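Vellar textured finger set, fitted to a two-arm bench cell
Reviewed by Kirstin Morrison
March 22, 2020

Price as supplied: £189 per pair
Fitted to: Koyama parallel grippers, left and right arm
Rating: 4 out of 5

Background

The cell at Atham is a white table with walls on three sides and an arm at each front corner. It handles household items, mostly crockery and light containers, and the original fingers had worn smooth along the lower half of the gripping face. Plates were rotating in the grip when lifted by the rim. I bought two pairs of the Vellar fingers as replacements and have now run them long enough to report on fitting, calibration and upkeep.

What is supplied

Each box holds one pair of black fingers, four screws, a hex key and a folded sheet of instructions. The gripping face carries a fine raised pattern and the back is smooth. Left and right are marked on the mounting foot, in moulded letters that are hard to read once the finger is on the gripper. A dab of paint pen before fitting saves taking them off again.

The screws come without thread lock. Vellar recommends a low-strength compound and I would follow that, as one screw on the right arm had backed out by half a turn when I checked it after the first week.

Fitting

Allow half an hour per arm. Power down, let the gripper open fully, and support the wrist before removing the old fingers. The mounting foot fits the Koyama carriage without a shim. On the left arm both fingers went on square. On the right arm the pair closed with a visible gap at the tips, cured by slackening both feet, closing the gripper on a 2 mm gauge and tightening again.

The new fingers are longer than the originals, so the tool centre point has to be taught again on both arms. Do this before any motion near the tabletop. I also lowered the approach speed until the offsets had been checked against the table at all four corners.

Wrist camera and cable

The wrist camera needs its view checked after the change. Both fingertips should show at the bottom corners, level with each other, with clear table between them. If one sits higher, the foot on that side is not fully seated. It is a quicker test than measuring.

Cable slack also wants attention. Each arm has a purple cable, and the longer reach puts more pull on it when the wrist goes to the back of the table. I let out more cable on the left arm, which now makes a loop above the wrist and a wide curve out over the left wall before coming back to the base. It has not snagged there. A tighter run clipped to the links would look better, but it restricted wrist rotation when I tried it.

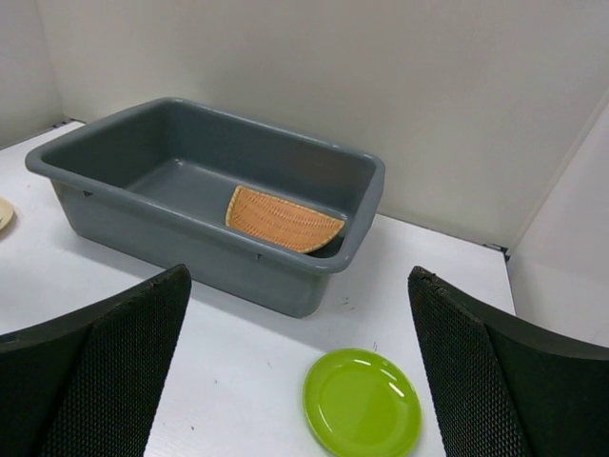 Wrist camera first, fixed camera second. The grey bin and the green plate are in both.

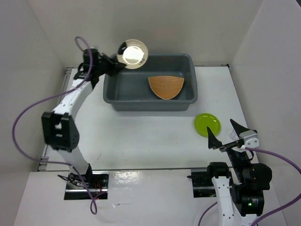 Performance in use

Rim grips are much improved. A glazed plate held by one side and tilted over the bin used to need a high closing force. With the new fingers I have reduced the force setting to 77 on the controller scale and rotation in the grip has stopped. Woven items are neither better nor worse than before. The pattern can catch on a loose strand if the finger slides along the weave, so open the gripper fully before withdrawing.

Picking a plate that lies flat on the table is the weak point. The rounded tips are slightly too thick to get under a low rim, and the arm has to press down harder than I would like. Puvar sells a thinner tip that manages this, at the cost of a smaller gripping area.

Maintenance

Wipe the patterned face with a damp lint-free cloth at the end of each day. Dust packs into the texture and grip falls off before the dirt is obvious. Avoid solvent, which left one finger tacky for a day.

I inspected all four fingers at 2000 cycles. Wear was limited to the inner edge of the tips – slightly more on the left arm, which does most of the rim grips. Screws were checked at the same time and none had moved after thread lock was applied.

Spares are sold only in pairs, so a single damaged finger means buying two. One mark deducted for that and for the lettering on the foot.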